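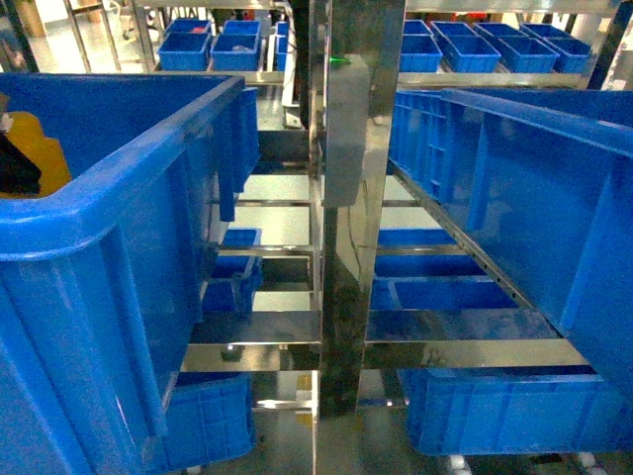 Blue crates and steel shelving, Claddale store room.

Reports > Claddale > Storage and Sorting > Progress

November
By Orsolya Hegyi
Reading time: 4 minutes

Progress report to Sostis: storage and sorting, Claddale store room

1. Scope of this report

This report covers work on the shared store room at Claddale since the last payment from Sostis. The grant pays for shelving, containers, labels and staff hours. The aim is unchanged: small play and kitchen items returned from the Pamholm sites are to be sorted, checked and shelved in a fixed location, so that an order can be filled without a search.

2. Shelving

The steel shelving is in use. It is an open type, with crossbars at several heights and gaps between them. The open construction was chosen for ease of cleaning and because shelf height can be changed without tools. Two changes were made after the first month. Large crates were moved to the upper positions, where they can be tipped forward for loading. Small bins and shallow trays were assigned to the lower levels.

The first layout placed large crates at floor level. Staff reported that the lower crates were hard to empty and that the trays above them were too high to read into. The present layout corrects both points. One side effect is that a full large crate is heavy to bring down – a weight limit of 13 kilograms per crate now applies, and heavier contents are split.

3. Containers

All stored items go into blue plastic containers. Three sizes are in use: large crates, small bins and shallow trays. Some of the small bins have an inner dividing wall. These are reserved for items issued in pairs or in two sizes.

The containers were bought as one lot from a single supplier at a cost of $900, against a budget line of $700. The difference comes from the divided bins, which were not in the original plan. It was covered from the label budget, where printing in house cost less than expected. No extra funds are requested for this line.

A single color was chosen for all containers so that any lid or label holder fits any unit of the same size. The drawback is that contents can't be told apart by container color. Labels carry the full load of identification, and label placement is therefore being treated as a task of its own (see section 6).

4. Sorting of blocks

Blocks are the largest group of returned items by number. They arrive mixed with other goods and are sorted first by material, then by size, then by color. A bin is opened for a color only when the first block of that color has been checked.
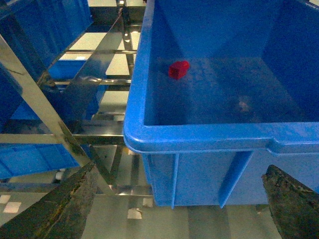
The rule has slowed the start of each sorting run, as bins stay close to empty for some time. It has been kept because the earlier method, in which all bins were opened at once, led to blocks being placed in the nearest container. Marty, who leads the sorting shift, has asked for the rule to be relaxed for common colors. A trial is planned in the next period.

Each finished bin is checked against its label before it goes to the shelf. Errors are logged by bin and not by person. The log is kept on paper at present and will be moved to the shared spreadsheet.

5. Inspection of plates and dishes

Plates are inspected on a white tabletop. The surface was chosen for contrast, so that chips and marks can be seen without a lamp. The inspection order is rim, inner base, underside. Light scuffing on the inner base is accepted. Cracks, sharp edges and stains that remain after a second wash are grounds for removal. 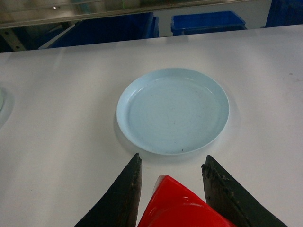 Light blue plate on the white inspection table. Small marks are visible on the inner base.

Dark specks have needed a separate decision. Some wipe off, others are set into the surface. The working rule is that a plate with a speck is wiped once and, if the speck stays, set aside for a second opinion. Time per plate has been set at 60 seconds, second opinion excluded. This figure is a target and has not yet been tested over a full shift.

6. Open items

– Label placement. Labels on the long side of a crate can't be read when crates stand close together. Short-side labels are to be tested on one shelf unit.
– Weight limit. A scale is needed at the packing end of the room. A used one has been offered by Pamholm.
– Written procedure for plates. Draft in hand, to be reviewed by Marty.
– Divided bins. Use to be reviewed once a full set of paired items has been shelved.

7. Next period

The remaining returns from Pamholm will be sorted and the short-side label test completed. The revised budget table will be sent with the next claim.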